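Chun-hung Yau logged the tower at bench 10, laid it on its side and took off the panel. Model unknown, owner listed as Dulonmont Freight. Fault: none stated. The work order said recover, and gave a maximum of 40 minutes.

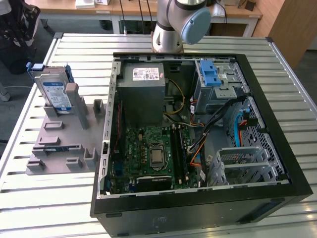
Filed under: Short fiction

He started at the processor. It had no cooler on it. The drive bracket at the other end was empty, so there was nothing to recover. He wrote this down. He checked the memory slots, followed the blue SATA cable through its bends, and wrote that down too.

Chia-hao Yu read the sheet over the partition.

"Who signed it in?"

"Liu."

"Liu left in August."

Yau turned the sheet over. The signature was Liu's, with the grey pen Liu preferred. He initialled beside it and looked up at the louvres until his eyes hurt.
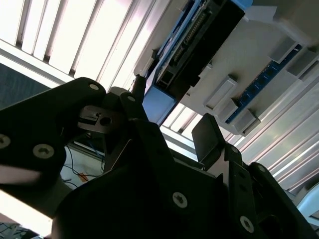 Page last changed: 1/26/25

At minute 71 he closed the order as incomplete and entered the overrun under Other. Yu had gone home. Yau took a blank drive from the Skimwood carton, set it beside the case and filled in a second sheet. Under Fault he printed: missing. Under Owner he left the line open.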